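The Bear Goes Home

Samina Shaikh had shown it thirty-nine times by teatime, and she still said "there we are, love" at the end of every one, as though the gripper in her hand might feel discouraged otherwise.

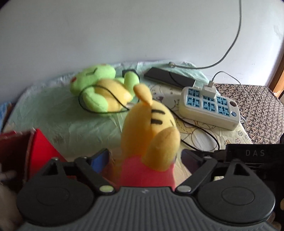

Her grandson had set her up in the back bedroom in May, with a sheet of instructions from Brondar and a promise that it was easy money. Pick up the toy, hold it gently, put it away, begin again. Somewhere in Ollulell a machine would learn from her wrist how softly a bear ought to be held, and she took that rather seriously - she had raised two boys and a good many kittens, after all, and knew a thing or two about holding.

"You're going slower than they asked, Nan," he said from the doorway, with his mouth full of toast.

"I'm going at the speed of a person who cares," said Samina, and squeezed the handle until the jaws closed on yellow plush. "Now hush, it's watching."

He hushed, and stayed for eight more, and then he asked if he might have a go.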